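# Votska caddy holder block, after a season on our teardown cell
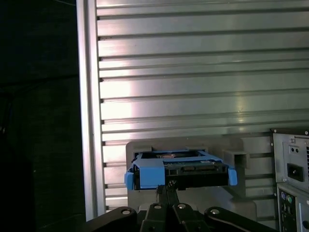
*The gray block with a drive seated in its blue caddy, gripper just below, and a tower at the right waiting its turn.*

I've been meaning to write this up since we bolted the thing down, and it's now 22nd September, so I had better get on with it before I forget what the first week was like. We run a small cell at Gruddale that handles hard drives from old desktop towers. One arm, one gripper, an aluminum frame with ribbed panel behind it, and a lot of elbow grease from Nusrat Yousafzai and me. The Votska block is the part that holds a drive and its caddy still while the arm gets a fresh hold on it. It's a humble little item and I have grown very fond of it!

First, what you get. The block comes in matte gray with a flat top, a recess across it for the caddy, and a short square tube sticking out to one side, open at the end. You also get a bag of screws, a paper template for marking your holes, and a one-page sheet that I would call friendly but thin. Ours was the size for desktop drives. They sell a narrower one as well, which Danish Awan has on his bench at Durrani and speaks well of, though I haven't tried it myself.

Setting it up took me most of a morning, and I'll admit a good part of that was my own stubbornness. I taped the template down where I thought the block ought to go, drilled, mounted it, and then found that the outer plates of our gripper wanted to brush the base whenever the arm came in low. They're wide, those plates, and they fan out further than you remember when you're looking at them from the side. So up it came again, and I moved it forward a bit from the panel. Please do a slow dry run with the gripper before you drill anything. Jog the arm in by hand, open and close the fingers, look at it from both sides, go and get a coffee, and look again.

Once the position was right, teaching the points was a pleasure. I teach three: one well above the block, one just over the recess, and the seat itself. The recess is cut cleanly and the caddy drops in with a little play, enough that you don't have to be perfect - our arm is not perfect - but not so much that the drive wanders. The connector end stays out in the open, where Nusrat can get at it for a quick look at the contacts.

The side tube I was less sure about. The sheet says it's for a cable or a peg, and leaves it at that. We keep it empty and use it as our reference when we check that the block hasn't shifted, measuring from the open end to a scribe line on the base. It's done very nicely for that, and I now wonder how I managed without it.

A word about the shine. Our ribbed panel throws a good deal of glare from the overhead lights, and the wrist camera doesn't care for it. The dull finish on the block is a real help here, and a blue caddy against gray is about as easy a target as you could ask for. Black caddies are harder. Asif Kakakhel suggested hanging a strip of cloth over the brightest part of the panel, and on bad afternoons I still do.

Looking after it is simple. I brush out the recess at the end of a shift (old towers are filthy, as anyone who has opened one knows) and check the mounting screws every 1000 cycles. We are at 2493 on the counter as I write. Two of the screws had backed off a touch at the first check, so I put a drop of threadlocker on all of them and they've stayed put ever since. The lip of the recess has some polish on it where the caddies slide in, and I can feel the edge has rounded just slightly with a fingertip. I expect I'll want a new block by November of next year, or maybe sooner if we get busier.

Now for my grumbles. The mounting holes are plain round ones, and slots would have saved me that second round of drilling. The sheet gives no torque for the screws at all. I wrote to Votska about it and got a kind reply from Shamim Niazi, who told me to go snug and then a quarter turn, and that has worked, but it really should be printed. And it isn't cheap for what it is. Faisal Tarar looked at Pralness's version before we bought this one, and theirs cost less, but it had no side tube and the recess was a closer fit than I'd trust our arm with.

Would I buy it again? Yes, I would, and I've already asked for a spare to keep in the drawer. Four stars from me, and I'd happily find the fifth if they'd slot those holes.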